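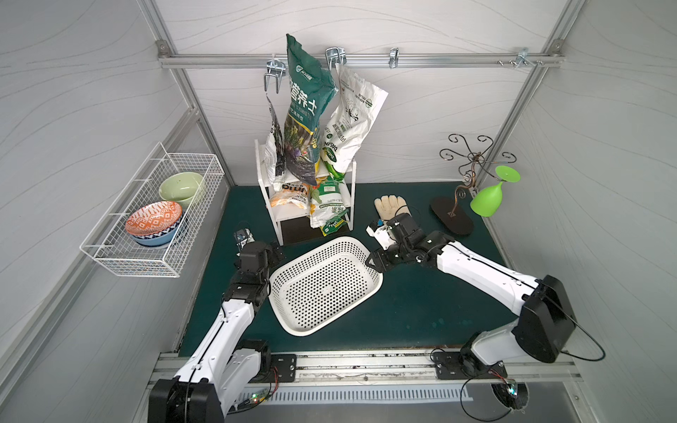

Figure 1. The two-arm booth with the basket and the rack of bags.

3.2 Collecting the demonstrations

Our brief from the Wastlow lab was to find out whether teaching by remote control is as quick as people claim. The task was moving garden bags between a rack and a basket. One of us drove both arms from the next room using the Kimilley hand controllers, and Prover logged the joint positions and the camera views. We planned 500 demonstrations. We kept 20.

I don't think that gap should be hidden in an appendix. Soft bags sag and turn in the grip, so two attempts with the same starting layout rarely follow the same path. Drivers also differ. One of us always pinched the top corner, another went for the middle, and the model is supposed to learn one habit from both - I am not convinced it can.

The wrist view was meant to fix the worst of this. It does give the driver the print and the folds close up, but a large bag can fill half of it, and then you are steering from the fixed camera again.

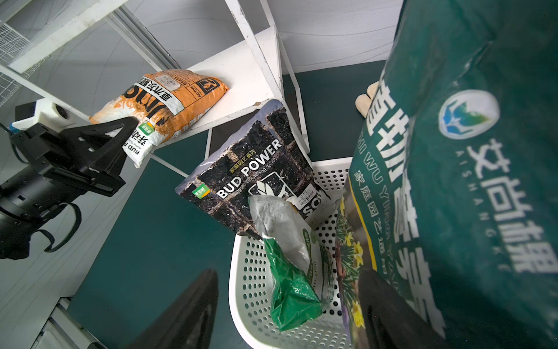 Gil, reading a draft of this section, disagreed: the mixed habits are useful, because a model that has only seen one way of gripping a bag will fail the first time the bag lies differently. That may be true with 2397 demonstrations. With our handful I would call it noise, and we had no spare runs to test either view.

3.3 What we would change

Agree on one grip per bag before anyone touches the controllers. Score each run on the same day, while the driver still remembers what went wrong. We left ours until April and had to throw out several that were probably fine. We would also try guiding the arms by hand for the first reach, as the controllers lag a little and everyone overshot.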